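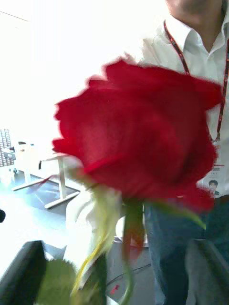
A big red one, wide open.

June, a bit past eleven at night, and I should be in bed, but the kitchen smells of vinegar and I can't sleep with that going on, so I may as well write.

Today was choir paperwork day. I have been putting it off since the spring concert and now the hall wants its money and the printer wants its money and I want a lie-down. I got the shoebox out after breakfast and it took till lunch just to flatten the receipts. The total for the year is $1,198, and I had told everybody (loudly, over cake) that it would be under a thousand. Oops. Most of it is sheet music. I still think we could have shared copies of the Condori piece, but the altos won't share with anybody and I've given up asking.

Ghassan Fakhoury called in the middle of it to say he's found us a hymn from 1803 that hardly anyone sings anymore. He hummed the whole thing down the phone, all four verses! It's lovely, kind of lopsided, with a tune that keeps going up when you expect it to come home. I wrote down what I could on the back of the electric bill. He wants it for the fall program and I said yes before I'd thought about the tenor line, which goes up somewhere none of our tenors have been in years.
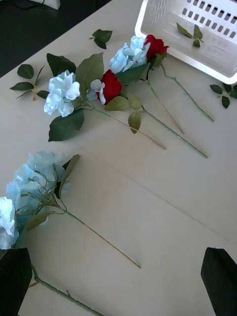 After that I couldn't face the shoebox again, so I walked to Wandico for bread and came home with bread, a mop head and 50 clothespins. I don't know. They were by the register. The walk did me good though - it was warm without being sticky, and the people on the corner finally have their porch painted, a sort of butter color. I hummed Ghassan's tune all the way there and lost it completely on the way back. Had to check the electric bill.

Then the kettle. It has been furring up for months and I finally boiled vinegar in it, twice, and now everything I own smells like pickles. The tea I made afterward was undrinkable. I drank it. 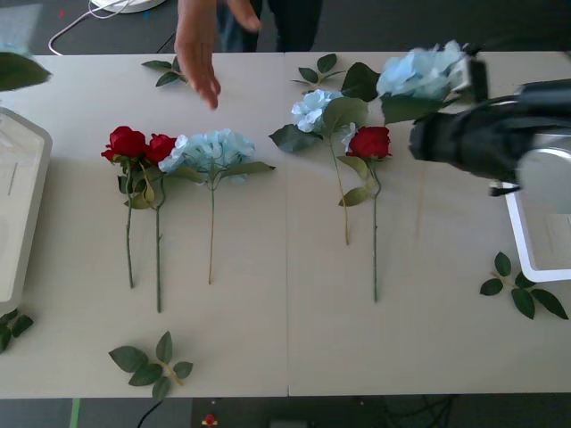 Roses and hydrangeas, plus the leafy bits.

Rehearsal at seven. Small turnout, but a nice sound, and we got through the Akeck arrangement without stopping for once. I came in early on the third page and so did the whole back row, which makes me feel better about it. We spent the last part arguing about the new hymn. I sang the first verse for them as well as I could (not well) and there was a long quiet, and then everybody talked together. Half of them want it sung plain, no piano, and half say we'll go flat by verse two without something to hold on to. I'm for plain, I think. We do go flat, but so what. 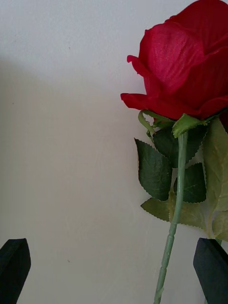

Astik said to leave the piano in for the first verse and drop it after that, and if we sink, we all sink together and the audience won't know the difference. I wrote that down too, under the tune. I need to pay that electric bill before I run out of room on it.

Tomorrow: hall money, call the printer, open every window.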